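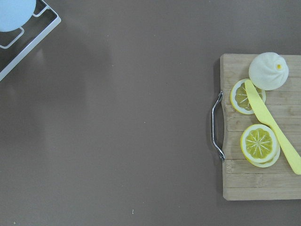
November 25, 2018

The Handance arm faulted again on the kitchen task, at episode 1417. The Surdu controller logged a joint 2 overcurrent and dropped to hold. The wrist was 15 mm low on its approach to the cutting board.

I blamed the metal handle first, as a shiny loop is the sort of thing that upsets depth estimates. Masking it changed nothing. The offset was the same over bare table.

The cause was the tool frame. I had reloaded a calibration file from February, made before the Brerar wrist mount was swapped, and the loader never compares dates. Joint 2 was pushing the board into the table, and the current limit did its job.

The file is replaced and the loader now refuses a mount ID mismatch. I reran 176 approaches at half speed with no faults. The hold state still keeps torque on the joints – a bad idea with a hand nearby – so the e-stop stays within reach until I fix that too.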